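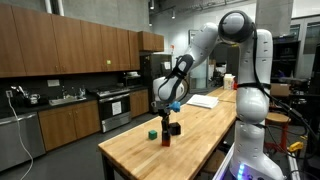 3.2 Surface type and cleaning habits

Households were asked which surface they used most often to prepare food and how they cleaned it. Of the 1,254 forms sent out, 1,055 came back with both questions answered. We sorted the answers into four surface types: laminate, stone, steel and solid wood. Long butcher-block tables that stand in the middle of a kitchen area (Figure 3) were placed in the solid wood group along with fitted wood counters. Loose cutting boards were left out, even where the respondent named one as the main surface.

Owners of wood surfaces reported oiling them far less often than the care leaflets suggest. In the Clostomden sample, 51 households had never oiled the wood at all, and several wrote that they did not know it was needed. Most cleaned with dish soap and a damp cloth. Vinegar was the next most common choice, followed by spray cleaners meant for stone.

Age of the surface was harder to establish. Renters often could not say when it was put in, so we used the year they moved in as the latest possible date. Rommel Buenaventura and Orla Keane coded the written answers separately and settled differences by rereading the forms together. Answers in the Jurow sample were shorter and left more blanks under "products used." These blanks were treated as missing and do not enter the comparison in Section 3.3.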